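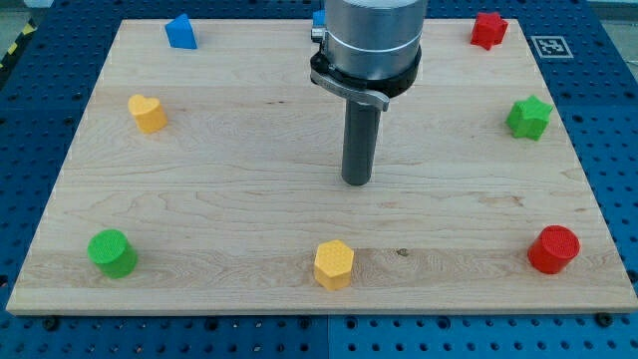 Home Classroom Kits Club Kits Spare Parts Teacher Notes Contact

Erkix Tabletop Pushing Kit, Club Edition

The Tabletop Pushing Kit is for robotics clubs that already have an arm and have run out of things for it to do that don't end in a dropped cup. There is no gripper in it. Your students get a rod, a board, and a set of plastic shapes, and they have to move the shapes where they belong by shoving them.

Everyone assumes this will be easy. Allow one meeting for that belief to wear off.

What the kit is for

Pushing is a good club problem because it fits on a bench and the mistakes are slow enough to watch. A cylinder shoved slightly off center curves away from where you wanted it. A hexagon goes straight as long as you stay square on a flat side, and then you don't. The star has five points and an opinion about each of them. The heart is the one students name, usually something we can't print.

The Club Edition comes with a season of challenges, 15 in all, graded from "push the hexagon to the front edge" to "sort by color with two teams' programs taking alternate moves." That last one was added by Ulla Lindqvist, who ran the Vuorinen after-school club for years before she came to work for us, and who still thinks it is the funniest thing in the booklet. Clubs that have tried it may differ.

In the box

Maple board, finished on the top face only. The grain is pretty and has no effect on friction that any team has ever been able to prove, though several have blamed it.

Plastic shape blocks in blue, yellow, green, and red: triangle, heart, hexagon, stars, cylinders. The tops are textured so that glare doesn't wash them out under classroom lights. Colors repeat on purpose. If your program finds "the red one" and stops there, you have just met Challenge 4.

Pushing rod, dark gray, rounded tip. The rounding is kind to the board. It is less kind to students who wanted a corner to hook things with.

Clamp collar with lever handle. Tightens by hand. Please tighten it by hand.

Printed square markers for lining up a camera with the bench.

Challenge booklet and score sheets. The score sheets are also a free download, which you'll want by October.

Not in the box

The arm, the camera, the computer, the bench, and an adult. The rod and collar fit the Wedus classroom arm directly. For a Vondov arm you need the adapter ring, sold separately, and we're sorry about that too.

Setting up

Put the board flat on the bench and make sure it can't creep. On a perforated bench, a couple of bolts in the holes along the front edge will stop it from coming toward you. On an ordinary table, use a non-slip mat and check it again after every run.

Put a marker on the bench beside the board, well clear of the area where blocks get pushed. One taped to the board works right up to the moment the board moves, after which your camera and your robot have different ideas about where the world is.

With the arm stopped, fit the rod so it points straight down and close the collar. Then bring the tip down over the middle of the board at the slowest speed you have, and stop short of the wood. Write that height down. Students will say they'll remember it. Keep hands off the board whenever the arm is live, including when a block is "just slightly" wrong.

Set the blocks out in a loose ring with the rod in the middle. This is the starting layout for most of the booklet, as it gives the rod somewhere to come down without landing on a star. Leave uneven gaps if you like. A team whose program only works with a perfect ring has written a program about rings.

How clubs run it

Two teams to a bench works well, one programming while the other runs. We suggest 35 minutes per team before swapping, enforced by a kitchen timer and not by a person, who can be argued with.

Scoring is by final position. A block that leaves the board counts as lost and stays lost until the next run. The booklet has a paragraph on whether a block balanced on the edge is on the board. It is - if it's still there when the judge arrives.

Judges should bring a ruler.

Questions we get

Can we use our own blocks? Yes. Tall thin ones tip over, which some clubs consider a feature.

Can we add a second rod? Your arm has one place to put it, so you'd need a second arm. We'd like to see the video.

The board has a knot in it. Is it defective? It's maple. If you can feel the knot with a fingernail, send the board back and we'll swap it.

Does the kit teach machine learning? It gives you something to try it on. Plenty of good runs have been made with a list of coordinates and a patient tenth grader.

Ordering

Club Edition, complete: $137
Replacement rod, spare blocks and Vondov adapter ring: see Spare Parts
School purchase orders accepted

Page updated 2025-07-14. Orders placed over the summer ship to the school address unless you tell us otherwise, so if the building is locked until fall, please tell us otherwise.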